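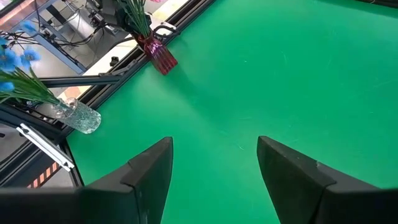 Fig. 1. Red vase with green stems; clear vase with artificial blue flowers. Green tabletop.

Still Life and Display, Unit 2: Vases, fake stems and the claims made for them
Handout to go with the talk. Notes by Linnea Holmgren

Read this before class and bring one vase from home. Any vase. Please don't buy one.

Where I stand

Most of what gets taught about arranging flowers is taste dressed up as law. You will have met the rule that the stems should stand one and a half times the height of the vase. You will have met the rule about odd numbers. I have taught both, and I have also watched Sverre Eklund break both in front of a full room and get the best arrangement of the evening. So treat what follows as a set of claims to test. If a claim fails on your table, write that down and bring it in.

Claim 1. Colored glass flatters anything green.

Partly true. Red against green is a strong contrast and the eye goes there first. Look at the red vase in Fig. 1, with its ridged sides and the pink and crimson highlights. Then ask how much of your attention is left for the leaves. My answer is not much. Faceted glass breaks up the light and makes its own pattern, and a bundle of long plain leaves can't really compete with that. You may like it anyway. Valter Magnusson does, and he has argued the point with me since October. His view is that plain foliage is exactly what a loud vase needs. Try it with a few leaves and then with a lot, and don't decide until you've done both.

Claim 2. Clear glass is neutral.

I don't believe this one at all. Clear glass shows everything you put in it: wire ends, tape, cloudy water, the bottom inch of a plastic stem. It also picks up whatever is nearby. The clear vase in Fig. 1 has white and pale blue reflections in it, under flowers that are bright blue already, so the color carries on down into the glass. That can be very nice. Neutral is the wrong word for it.

Also look at what is inside. It looks like clear water or gel, with bubbles. I can't tell which from a photo and I don't expect you to. In the shops, set gels are sold as "permanent water," and the sellers promise they stay clear for good. The kit we tested, a Gusden, did not. It had yellowed near the rim after two summers on a windowsill. Sigrun Rustad kept hers in a dark hallway and says it looks the way it did when it was poured. Two kits is no proof of anything, but I would not put one in full sun.

Claim 3. Artificial flowers fool people if you spend enough.

They fool people from across a room. Up close, what gives them away is usually color, then the leaf edges, then the way every head faces the same direction. Price has less to do with it than the catalogs say. In the Vistton catalog the stem with item number 2287 is the dearest blue on the page, and in class most people picked it out as fake straight away. The cheap Plema grasses got past nearly everyone.

What does help:
Bend the stems. They come out of the bag straight and real ones rarely are.
Turn some heads away from the viewer.
Cut them to different lengths.
Wash the dust off. Dust on a petal ends the argument.

Claim 4. A vase must stand upright in the middle of the table.

Why? The clear vase in Fig. 1 is at an angle, leaning or lying, with its flowers spilling toward the corner, and both vases sit at the edge with a wide stretch of bare green in front of them. I find the bare part the most useful thing in the picture. Cover it with your hand and the vases look crowded. Take your hand away and they have room. Roald Sundqvist says an empty table just looks unfinished, so ask him about it in the second half.

One practical warning. Don't lean a vase with loose water in it.

Exercise

Use your own vase and around 100 centimeters of clear tabletop. Arrange the same stems twice, once in the middle and once against an edge. Leave the stem lengths alone between the two, otherwise you won't know what made the difference. Write three or four lines on each before you show anybody.

The Fjeld glass catalog is on the shelf by the sink if you want to see more ridged shapes. Ignore the text in it and look at the pictures. Written notes go in the tray at the end of class, with your name on them this time.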